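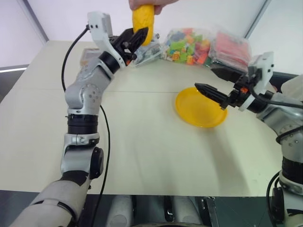

1/ Seagrass survey, Prastport harbor, a thread

Back from a September morning counting seagrass in water the color of old tea. The tide table said low water at 6:10. The tide had other plans and kept them to itself until 7.

2/
We lay a square on the bottom, you put your face in the water and you guess what percent of the square is green. Then your partner guesses. Then you argue through snorkels.

3/
I said 35 percent. My partner said 62. We wrote down both and swam on in silence, like a couple leaving a furniture store.

4/
For anyone new here, the meadow runs from the old ferry slip out to the Mendirdale channel marker. It holds the mud down and hides a great many small crabs, all of whom object to the survey.

5/
Last year's total was 1,740 shoots across all the squares. I've been asked whether this year is better. I don't know yet. The slates are drying on my radiator and one of them says either "247" or "eel."
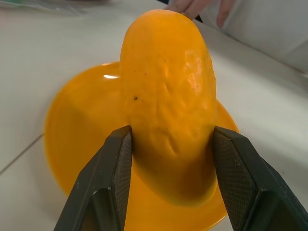
Strickland Tidewrack
@stricklandtidewrack

6/
Fine, it was 247. There was also an eel, but that's on a different slate.

7/
Boat news: the Gandel started on the fourth try, a personal best for the season. She then leaked at her normal rate, so we're calling her seaworthy.

8/
Please, if you moor in the harbor, use the new buoys on the east side. Dragging an anchor through the meadow leaves a bald stripe that takes years to fill in. I have met several of these stripes face first.

9/
Next survey is at the October low tide, Mendirdale end. Bring a wetsuit, a mask and a pencil. Pens don't work down there, and yes, someone brings one every time. It was me this time.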